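3.2 Surfaces and what collects on them

Low tables were the hardest furniture to code. Kitchen counters have a job, desks have a job, but the living room table takes whatever comes in the door. We logged 216 surfaces in the Kestik homes, of which 100 were low tables, and the coders disagreed on these more than on anything else. Most disagreements were over the word "clutter". One coder used it for any object without a fixed place, the other only for objects that blocked use. We dropped the word after the pilot and went to position codes instead: far edge, near edge, corner, middle, shelf. Agreement got better right away (see Section 4.1).

Residents were asked not to tidy beforehand. Some did anyway – we kept those homes in, marked with a T in the appendix table. Visits ran through June, one room per visit, 8 rooms in the longest week. Shelf below the top was coded seperately, even when it held nothing but scraps of paper. Plants standing next to a table were coded as neighbors, not as contents.

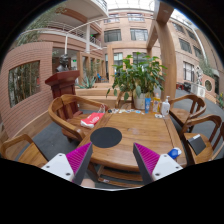 Figure 3. Low table with slatted shelf, Kestik set.

Edge storage is our name for the habit of pushing things to the side of a table farthest from the seat. Not tidying exactly, since nothing gets put away. The middle is cleared for a plate or a laptop and the rest ends up in a line along the back. In Figure 3 the far edge carries a row of small flat pieces, with a tube, a bottle and a pump bottle standing at the right end of it, and the polished top in front stays mostly open. Two exceptions, the round black mat at the left front and the blue and white object at the right corner, both coded "near". Under the Wurkener scheme this whole table would score as one cluttered surface. With position codes it scores as a far edge in heavy use and a middle that is free, a much better fit to what residents told us about their tables.

Bottles and tubes go to the ends of the row more than flat things do. We are not sure why. Reach is one guess, or tall things get knocked over in the middle, or they just arrive last. The Shakya homes show the same pattern but weaker, and there the tables were mostly against a wall so "far edge" means something a bit diferent. We did not pool the two sets for this reason.

Corners remain a problem. An object at a front corner may be parked there on purpose or may simply be on its way somewhere else, and a single visit can't seperate the two. Repeat visits were made in 3 homes only, too few to say much. Those tables are listed at the end of the appendix with both sets of codes side by side.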